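**Transfer tracker, notebook. Saturday, late**

Window rumours scraper running again since lunch. Prarlow feed was down most of the morning, came back at half two with the same stories twice. Deduped by headline, then by club + player. Left 1028 items out of 1555. Still too many.

- Pevstead striker story: four sites, all quoting each other. Counted as one source. Fee differs every time, so fee field left blank
- Carnton loan deal: club statement is up, moved to CONFIRMED. Option to buy not mentioned, dont fill it in
- Tomić to Carnton: "close" on Tuesday's sheet, "stalled" now. Kept both with times. Please stop overwriting the old status, we need the history for the end of March write-up

Reliability score still wonky. It rewards whoever posts first, even when first is wrong. Tried weighting by confirmed deals only, which leaves 786 usable rows from last summer and nothing much for lower league clubs. Better than before though. Pevstead fan blog now scores above two of the papers, want to check that by hand before anyone quotes it.

Loan recalls: parser reads "recalled" as a new signing. Fixed for 2 of the feeds, Prarlow one uses its own wording so needs a seperate rule.
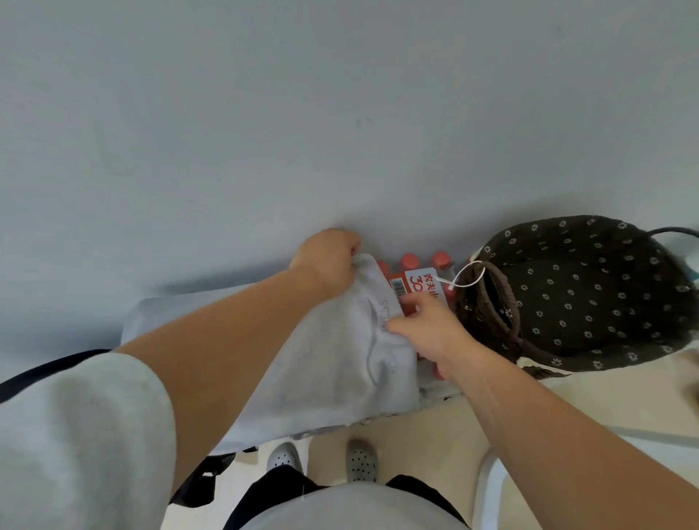 *Grey bag, held by the top corner.*

To do Monday
- swap deals: one row or two? currently splits the player going the other way and loses him
- medical booked ≠ signed. Change label
- ask Prarlow about the duplicate timestamps
- backup before touching the score again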